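Papers > Robotic Disassembly and Sorting > Section 4

Print this page | E-mail this page

Previous section Contents Figures References Next section

4. Gripper Comparison on Boards and Wire Harnesses
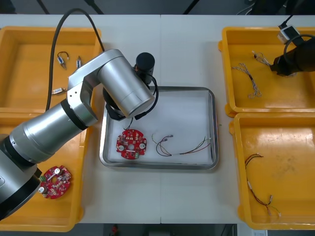

Figure 3. Work table for the comparison, with the paper-lined steel tray at the center, yellow trays on both sides, and circuit boards and wire harnesses as test parts. The silver arm reaches over the steel tray, and the black gripper of the second arm is over the upper right yellow tray.

4.1 Purpose

The earlier trials in Section 3 used rigid parts only. Both grippers did well on those, and the results gave us little basis for choosing between them. The parts that cause trouble on a sorting line are the ones that bend, tangle, or sit flat against the surface. We therefore repeated the comparison with round circuit boards, wire harnesses, and short connector leads.

Two grippers were tested. The Hulline is a parallel gripper with flat fingertips and a fixed closing speed. The Plumine has narrower tips and lets the controller change the closing speed during a grasp. Each was run on both arms, so that differences in reach or stiffness between the arms would not be counted as differences between the grippers. The Memon controller was used in all runs, with the same motion limits.

4.2 Procedure

A run was one attempt to pick a single part, lift it clear, and set it down in a different tray. The part had to be released fully inside the target tray. A harness with one end hanging over the rim was scored as a failure, even if the grasp itself was good. Retries were not allowed.

We made 2,000 runs in all. Of these, 700 used circuit boards and the rest used harnesses or short leads. Parts were placed by hand before each run. Harnesses were shaken out and dropped instead of being laid straight, which gave a wider spread of shapes than we had in the first trials. The operator, Tùng Lương, did not know which closing speed had been selected for the Plumine.

Grasp points were chosen from an overhead depth image by the Gasham planner. The planner was not tuned for either gripper. On harnesses it tends to pick a point near the middle of the longest visible wire – a fair choice for lifting, but a poor one for placing, as the ends swing during the move.

4.3 Results

On circuit boards the two grippers were close. Most failures came from a fingertip landing on top of a raised component, which tilted the board before the fingers had closed. Turning the wrist by 80 degrees and planning again would have avoided many of these cases, but replanning was switched off for the comparison.

On harnesses the Plumine was clearly better. Its narrow tips could get under a single wire, while the Hulline often closed on two or three wires at once and pulled the bundle into a knot. Slowing the last 2 mm of closing travel helped further. The Hulline cannot be slowed in this way.

Short leads were hard for both. A lead lying against the wall of a tray left no room for the outer finger, and the planner often returned no valid grasp. These runs were kept in the totals as failures. We also saw the gripper cable touch the tray rim when the wrist was turned far to one side – this stopped the arm on a force limit and was scored the same way.

The cable problem is taken up again in Section 5, where the wrist range is limited in software and the harness runs are repeated with the Plumine only.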